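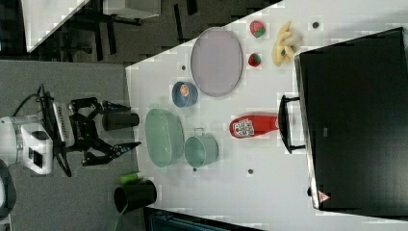

과일 씻고 담는 그릇, 정말 그렇게 많이 필요할까
2020년 3월 14일 토요일 | 살림 요령 | 댓글 3

딸기철만 되면 살림 글이 쏟아진다. 식초물에 담가라, 소금물이 낫다, 꼭지는 나중에 따라, 유리 용기에 키친타월을 깔아라. 나도 2월 내내 그런 글을 읽고 따라 해 봤는데 절반은 귀찮기만 했고 나머지 절반은 하나 마나였다. 그래도 남은 게 조금 있어서 적어 둔다. 우리 집 식탁 기준이고, 다른 집에서도 똑같을 거라고는 장담 못 한다.

큰 접시부터 꺼내라는 말

"상차림은 큰 접시부터 자리를 잡는다." 여기저기서 본 말이다. 처음엔 멋 부리는 소리인 줄 알았는데 이건 좀 쓸모가 있다. 큰 접시를 식탁 안쪽에 먼저 놓으면 작은 그릇들이 알아서 앞쪽으로 온다. 손이 자주 가는 것이 가까이에 있으니 팔꿈치로 뭘 엎을 일도 줄어든다. 다만 접시를 식탁 한가운데에 놓고 그 둘레에 그릇을 빙 두르는 방식은 권하고 싶지 않다. 사진 찍기에는 좋겠지만 도마 놓을 데가 없어진다.

접시 색을 과일에 맞추라는 조언도 있던데 거기까지는 모르겠다. 흰 식탁에 흰 접시를 쓰면 접시 끝이 잘 안 보인다는 불편은 인정한다. 연한 회색이나 보라색이 살짝 도는 접시만 되어도 괜찮다. 색깔별로 새로 들일 일은 아니다.

체와 대야를 세트로 사야 하나

우나노 세트가 한동안 유행이었다. 체, 대야, 뚜껑, 받침까지 한꺼번에 들어 있는 구성인데, 나는 받침을 한 번 쓰고 찬장 위로 올렸다. 체 하나에 집에 있던 냄비나 넓은 볼을 밑에 받치면 하는 일이 같다. 세트를 사면 정리가 된다고들 하는데, 내 경험으로는 물건이 네 개 늘어나면 정리할 것이 네 개 늘어난다.

모양은 따져 볼 만하다. 둥근 체는 개수대 안에서 자리를 많이 먹는다. 타원형은 벽 쪽으로 길게 붙여 놓을 수 있어서 옆에 컵이나 냄비 하나는 더 들어간다. 개수대가 좁은 집이라면 타원형을 먼저 보시라. 넓은 집이라면 아무거나 쓰셔도 된다.

구멍 크기에 대해서는 말이 많다. 수데티 매장 직원은 구멍이 잘수록 좋다고 했는데 쌀을 씻는다면 그 말이 맞고, 딸기나 방울토마토만 씻는다면 잔 구멍은 솔질할 거리만 늘려 준다. 낀 것을 빼낼 때 이쑤시개를 쓰라는 요령은 해 보면 안다. 구멍을 하나씩 쑤시다가 저녁이 간다. 못 쓰는 칫솔로 뒷면에서 문지르는 편이 낫다.
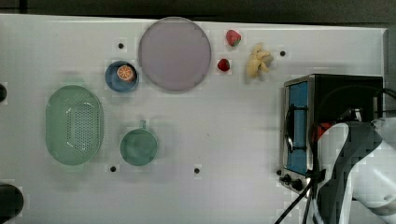 작은 그릇을 어디에 두느냐가 사실 그릇 개수보다 중요하다. 살림 글에서는 과일 종류마다 종지를 하나씩 두라고 하는데, 그러면 설거지가 그만큼 나온다. 나는 자른 것만 그릇에 넣는다. 파란 그릇에 오렌지 조각이 들어가 있고 딸기와 바나나는 큰 접시 오른편에 그릇 없이 나와 있는 정도, 나는 이만큼이면 충분하다고 본다. 껍질째 있는 바나나에 그릇까지 줄 이유를 아직 찾지 못했다. 민트색 타원형 체도 접시에서 왼쪽 아래로 떨어져 있으니 씻을 것과 담을 것이 섞이지 않는다. 체 바로 옆자리는 손잡이 달린 초록 컵이 차지했는데, 꼭지나 씨를 모으는 통이 따로 있어야 한다는 분들께는 이런 컵 하나로 버텨 보시라고 말하고 싶다.

식초물, 소금물, 그냥 물

셋 다 해 봤다. 식초물은 냄새가 손에 남고, 소금물은 헹구는 시간을 빼면 별 차이를 못 느꼈다. 내 혀가 둔한 탓일 수도 있다. 지금은 넓은 볼에 물을 받아 잠깐 담갔다가 흐르는 물에 헹구고 끝낸다. 꼭지는 헹군 다음에 딴다. 이 순서만큼은 여러 글이 맞았다. 꼭지를 먼저 따고 씻은 날은 딸기가 싱거웠다.

담가 두는 시간을 두고도 말이 갈린다. 오래 둘수록 깨끗해진다는 글을 믿고 한 번 잊어버릴 만큼 두었더니 물컹해졌다. 그 뒤로는 옆에 서서 한다.

바나나는 떼어 놓는다?

꼭지를 랩으로 감싸라, 걸이에 걸어라, 한 개씩 떼어라. 우리 집에서는 세 가지 모두 하루 이틀 안에 다 먹어 버려서 비교가 안 됐다. 많이 사는 집이라면 시험해 볼 만하겠지만, 걸이를 사기 전에 바나나를 덜 사는 방법이 먼저 아닐까 싶다. 우리는 송이째 식탁 끝에 눕혀 둔다. 무른 과일 위에 얹지만 않으면 된다. 딸기 옆에 두면 안 된다는 주장도 있는데, 상에 내놓는 동안까지 걱정할 일은 아닌 듯하다.

하얀 상판 얼룩

베이킹소다 반죽을 발라 두라는 요령은 나무 식탁이든 돌 상판이든 똑같이 돌아다닌다. 재질이 다른데 처방이 같다면 일단 의심하는 것이 좋다. 나는 젖은 행주로 닦고 마른행주로 한 번 더 닦는다. 흰 상판은 원래 비스듬히 보면 희미한 자국이 있다. 그것까지 지우려고 연마제 든 세제를 썼다가 그 자리만 번들거리게 된 적이 있으니, 눈에 거슬려도 한 발 물러서서 보시길 바란다.

그릇을 끌지 말고 들어서 옮기라는 말은 따른다. 굽이 거친 그릇은 특히 그렇다. 그릇 밑에 펠트를 붙이라는 글도 봤는데, 씻을 때마다 떨어질 펠트를 누가 다시 붙일지는 적혀 있지 않았다.

같은 색으로 맞추면 넓어 보인다는 이야기

켄온게이트 잡화점 안내문에 이런 문구가 있었다. 초록은 초록끼리, 회색은 회색끼리. 체와 컵이 비슷한 초록이면 한 벌처럼 보이기는 한다. 넓어 보이는지는 잘 모르겠다. 색을 맞추겠다고 멀쩡한 파란 그릇을 버리는 분이 있을까 봐 적는데, 작은 그릇 하나쯤은 튀는 색이 찾기 쉽다. 찬장을 열었을 때 제일 먼저 손이 가는 것도 그런 그릇이다.

치우는 순서

씻는 도구부터 치우고 담는 그릇은 나중에 치운다. 반대로 하면 개수대가 먼저 막힌다. 체는 겹쳐 넣기 전에 엎어서 물기를 뺀다. 컵은 손잡이를 한쪽으로 모아 둔다. 큰 접시는 맨 마지막, 제일 아래 칸에 넣는다.

다음에는 냄비 뚜껑 정리대를 써 보고 적겠다. 기대는 크게 안 하고 있다.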